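Flelwood Recipe Card Corpus
README for version 2

What this is

Flelwood is a collection of 1132 typed-up recipe cards from church suppers, office potlucks and at least one bowling league, all gathered in and near Gitmont. Most were written by hand, in pencil, by people who assumed the reader already knew how to cook. The result is a data set in which "bake until right" is a complete instruction and "the usual pan" shows up as standard equipment.

It is meant for people who study how everyday instructions are written. You may also cook from it. Several of us have, with mixed results, and the lime gelatin with shredded cabbage is every bit as committed as it sounds.

What is in the download

cards.csv – one row per card, with the title, the ingredient list as written and the method as written.
units.csv – our best guess at what each unit of measure means. Please read the section on units before you trust it.
notes.txt – margin notes copied from the cards, such as "too dry" and "do not serve to James."
changes.txt – what we fixed, and in two cases what we broke while fixing something else.

The file called cards_old.csv is left over from version 1. Tolera Lemma keeps it in the download so that old scripts still run. If you are starting fresh, leave it alone.

How the cards were typed up

Each card was typed by one person and checked by a second. Spelling was left as found, so there are five ways to write "casserole" and you will meet them all. Where the two typists disagreed we kept the first reading and put the second one in the column called alt. Where a stain won, the text has [stain]. We did not try to work out what the stains were.

Fractions were the worst of it. A pencil 1/2 and a pencil 1/4 look a lot alike after a few decades in a drawer next to a stove, and the difference matters a good deal when the ingredient is cloves. If a fraction looked doubtful to either typist, the row has a "y" in the column unsure. Filter on it before you add anything up.
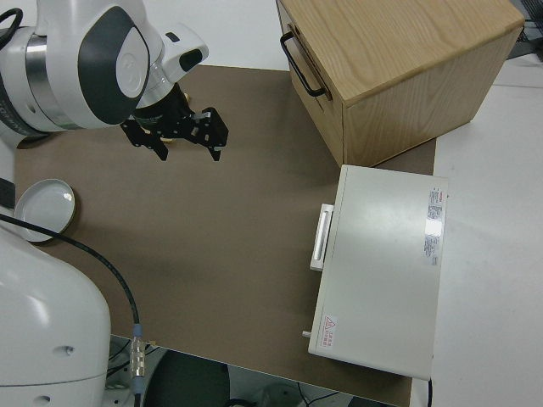
Of the full set, 571 cards give no oven temperature at all. Another batch says "hot oven" or "slow oven," and one says "oven as for James," with no further help. We left the temperature column blank in every one of these rows. Version 1 filled the blanks with 350, on the grounds that everything is 350, and we got letters.

Units

There are 14 units in units.csv that we could not find in any cookbook. The best attested is the Skellitz, used on the dessert cards from a single church and apparently named for a coffee mug. Going by the cards that give both, one Skellitz is a bit more than a cup, except in pie crust, where it is a bit less. We give both values and wish you luck.

"Butter the size of an egg" has been kept as its own unit. So has "enough."

Known problems

- Duplicates. Everybody in Gitmont made the same bean salad and everybody signed it. We kept all of the copies, as the small changes between them are half the fun. The column dup_group ties them together.
- Missing steps. Some methods stop partway, usually at the bottom of the card, with "over" written in the corner. In most cases there is no over.
- Names. Last names were removed. First names stay only in margin notes, and James has said he doesn't mind.
- Allergens. There is no allergen column, and you should not build one from this. "Nuts if you have them" is hard to parse in any language.
- Sorting. The file is sorted by title, so cards that begin with "My" or "The Good" land together. We meant to fix that in January.

Using it

Load cards.csv as UTF-8. If the degree signs turn into something rude, your program has guessed the wrong encoding. The method column has line breaks inside quotes, which some spreadsheet programs take personally.

Don't use the corpus to draw conclusions about what people ate. People write down what they bring to suppers, and there isn't one card in here for toast.

Corrections

Send these to Tolera Lemma with the card number and the reading you think is right. Corrections are looked over on Saturday mornings and go into the next release. Complaints about the bean salad should name a dup_group.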